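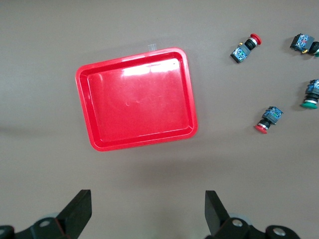
5/26/18

Day 9 with the Pelavis gripper kit on trial from Vekska. Ran the push-button job again: pick the switch assemblies off the bench, drop them in the red tray, no fixture. Red caps and green caps mixed, all lying on their sides, which is how they come out of the bag.

Swapped the stock pads for the flat black fingers this morning. Two bolts each, then the homing routine, which takes longer than the bolts. The manual gives the torque on a page that isn't in the index. Wrote it inside the lid.

Grip on the black body is good. Grip on the contact block is not, and I don't want it there anyway with the terminal screws exposed. The Alleo software still prefers the block when it gets to choose, I think for its straight edges. I drew an exclusion zone over it in the part template and the picks moved to the body. The template then wouldn't save under its old name. Saved as a new one, 558, and deleted the other.

The tray is a nuisance. It is glossy and the overhead light puts white patches on the floor of it, and twice the vision step reported a part in there before the first pick. Turned exposure down 2 steps. False parts gone, but the black collars got harder to find against the bench. Put it back up 1 and masked the tray floor until the first place is confirmed. A matt tray would be simpler. Tedesco lists one, minimum order 5.

Tray angle doesn't seem to matter. I left it skewed on purpose and the rim was found each time.

Parts near the edge of the wrist camera's view are still skipped until the arm moves over for a second look. Costs time on every cycle. Vekska support says this is a setting – they did not say which one.

Position on buying: the hardware yes, the yearly software plan not at the quoted price. The trial quote holds until November, so no hurry. Want to see the finger pads after more hours on the ribbed collars first.

Tomorrow: green caps only, then the slow approach speed again with logging on. Bring the long hex key.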